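4. Putting Jewelry Away in the Tray Box

Read section 3 (Lining the Box) before you start. The Flokoton tray box holds bracelets, short necklaces and small hair pieces. It is not meant for watches or anything heavier than 300 grams in total.

4.1 Prepare the surface

1. Spread a cloth over the table. Any soft tablecloth will do. Beads roll on bare wood.
2. Set the box near the center of the table and open it fully.
3. Lay out the pieces beside the box with space between them.

4.2 Load the box

1. Put dark beaded bracelets in first. Lay each one flat so that it keeps its round shape.
2. Pick up a pearl strand and let it hang straight before you lower it.
3. Lower the free end into the box and let the rest follow in loose curves. Do not pull the strand tight around a corner.
4. Leave hair combs on the cloth until all strands are in. 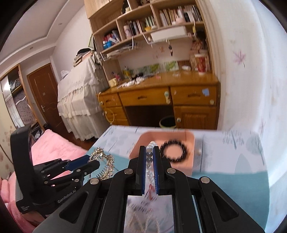 Figure 4-1. Pearl strand held over the table, with a black beaded bracelet in the box and a rhinestone comb on the cloth.

5. Place the comb along one side, stones up. If the teeth touch a strand, wrap them in the 60 mm felt strip supplied with Plalska liners (part 229).
6. Check the tablecloth for small parts before you fold it.

CAUTION: Do not store metal combs directly on top of pearls. The teeth can scratch the surface and catch the thread.

NOTE: Strands with larger beads at one end should go in with the larger beads against the box wall.

4.3 Taking pieces out

Remove the comb first, then the strands, then the bracelets. If two strands have tangled, lift both out together and separate them on the cloth. See section 6 for cleaning and restringing.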